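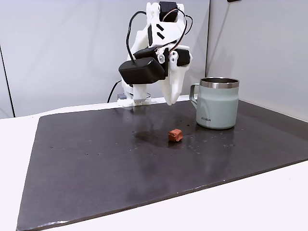
Mug Clemby, vert sauge

Réf. Clemby 5 | Collection Vevar | En stock

Un mug. On y met du café, du thé, et le reste du temps des stylos. Nous en vendons depuis assez longtemps pour savoir que personne n'a besoin d'un mug supplémentaire, et pour savoir aussi que cela n'a jamais arrêté qui que ce soit.

Le Clemby est le modèle que nous gardons au catalogue quand les autres s'en vont. Sa couleur est un vert sauge pâle, assez discret pour passer à côté d'un clavier, assez vert pour qu'on ne vous le prenne pas en prétendant l'avoir confondu avec un blanc. Sur une surface sombre il ressort bien. Sur une nappe à fleurs, vous ferez comme vous voudrez.

Le dessin est d'Emanuel Văduva, qui a passé tout un mois d'avril sur la question de l'anse et qui en parle encore. Elle laisse passer les doigts d'un adulte de taille ordinaire. Les clients aux mains de bûcheron se reporteront au modèle Bravo, plus large, moins joli, très aimé dans les garages.

Caractéristiques

Matière : isotherme, bord inox
Coloris : vert sauge pâle
Lave-vaisselle : oui, panier du haut de préférence
Micro-ondes : oui, mais l'anse chauffe un peu, vous voilà prévenu
Four, plaque, feu de camp : non
Vendu à l'unité, ou par carton de 5

À propos de la teinte

L'émail varie d'une cuisson à l'autre. Deux mugs achetés à un an d'écart ne seront pas tout à fait du même vert. Si cela vous empêche de dormir, prenez le carton, les pièces y proviennent toujours de la même fournée. Les réclamations accompagnées d'un nuancier sont lues avec intérêt et classées.

Entretien

Éponge, eau chaude, liquide vaisselle. Les traces de thé s'en vont avec une cuillerée de bicarbonate et une nuit de patience. Évitez la paille de fer, qui raye l'émail.

Livraison

Chaque pièce voyage dans un étui en carton Ramik, sans polystyrène. Sur les 800 premiers envois, nous avons eu autour de 100 retours, presque tous pour la même anse fêlée au même endroit. L'étui a été refait depuis, avec une cale de ce côté-là, et le téléphone sonne moins. Si le vôtre arrive tout de même en morceaux, envoyez une photo des morceaux. Nous remplaçons. Inutile de nous réexpédier les débris, nous avons les nôtres.

Questions de bureau

Gravure du prénom : non. Logo d'entreprise : sur devis, et seulement sous le pied, où il ne gêne pas. Couvercle assorti : à l'étude depuis la création du modèle.

Voir aussi : bol Clemby, mug Bravo, soucoupe Vevar (fin de série)

Fiche mise à jour le 17 mai 2018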